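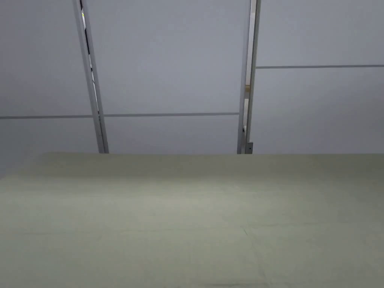 Page last changed: Oct 8, 2019

Homework at the kitchen table: tips that have lasted in our house

Two kids at Ranside School, one kitchen, and one table that also has to serve dinner. I started this page when my older one moved up to sixth grade and the paper began arriving in earnest, and I keep adding to it whenever one of you writes in with something good. Please keep them coming, I love getting these!

Clear first, then sit

Wipe the table and dry it before a single book comes out. We lost a library atlas to a patch of maple syrup and I still think of it fondly. A plain, matte surface is lovely to work on, and if yours is shiny or badly scratched, a big sheet of craft paper taped down at the corners makes a good writing top for a week. The kids can do their long division right on it. Tape only to the underside of the table. Masking tape left on varnish over a warm weekend will lift it.

One tray per child

I use old baking sheets, the kind with a rim. Pencils, eraser, ruler, sharpener, glue stick, and the page that is due tomorrow. When dinner is ready the whole tray goes on top of the fridge, half-done fractions and all, and comes back afterward exactly as it was. This is my favorite tip on the whole page and I will go on about it to anyone who stands still.

Glue and paint days

Keep a cloth just for projects. Canvas is best by far: it lies heavy, it doesn't slide around the way plastic does, and dried glue cracks off it if you roll it over the table edge. Wash it cool and hang it up damp so the worst creases drop out. If you cut your own, measure the table and add 6 inches all around. Ours has never been ironed.
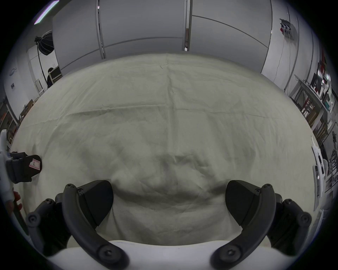 A canvas cloth on a large table. Wrinkles are fine.

For a poster board project, pencil the lettering first with a ruler line under each row, and do the title last of all. Kids always start with the title, make it enormous, and run out of board by the second word. Grethe Hjaltested sent me the trick of writing the title on scrap paper, cutting the letters apart and shuffling them along until they fit. It works like a charm on science fair boards too.

Taming the paper

At the end of last school year I counted what had come home with my younger one between winter break and summer: 115 sheets, and I know I missed some. Now we have a box file with just these tabs:

Sign and return
Coming up
Graded work
Keep forever

Everything gets sorted while the kettle boils. "Keep forever" gets thinned out in December, with the child sitting beside you (they are far more ruthless than I am). Reading logs go on the fridge with a strong magnet, never in the box, or they won't get filled in.

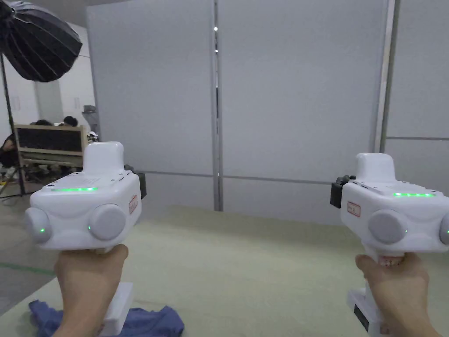
Plenty of elbow room at a long table.

Spelling words without tears

Write the week's words on the inside of a cupboard door with a dry-erase marker. Test a hidden corner first! It wipes clean off our gloss paint but Arnar Kvaran tells me his flat white doors at Rorwood still say "necessary." Read them off while the pasta cooks. A kid who can spell it while stirring can spell it on a quiz.

Lighting: put the lamp on the side opposite the writing hand. My lefty did two years of school in her own shadow before I noticed.

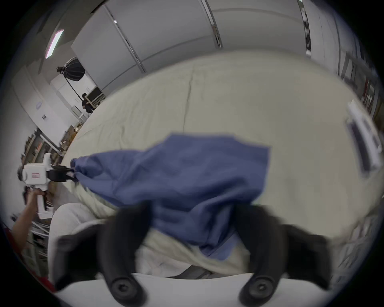
School clothes go out the night before, every night, including the gym bag and the instrument if it's band day. We lay ours across the foot of the bed in the order they go on. Dark things are much easier to find on light bedding, the way that dark blue cloth stands out against the beige duvet, and in our house that has ended the hunt for the navy sweatshirt. Socks go inside the shoes, shoes by the door, and the signed forms go in the left shoe. Yes, the shoe. You can't leave without them.

Quick ones

A clothespin keeps a workbook open at the right page.

Sharpen all the pencils at once, over the compost bucket.

Crayon on the wall: baking soda on a damp cloth, small circles, light hand.

A kitchen timer set for roughly 70 minutes is plenty for a whole evening's work in middle school, with a snack in the middle.

Lunchbox smells? Leave it open overnight with a slice of bread inside.

Next to be added: book covers from grocery bags, with Kolbrún Dalsgaard's folding method, as soon as I've managed the corners myself.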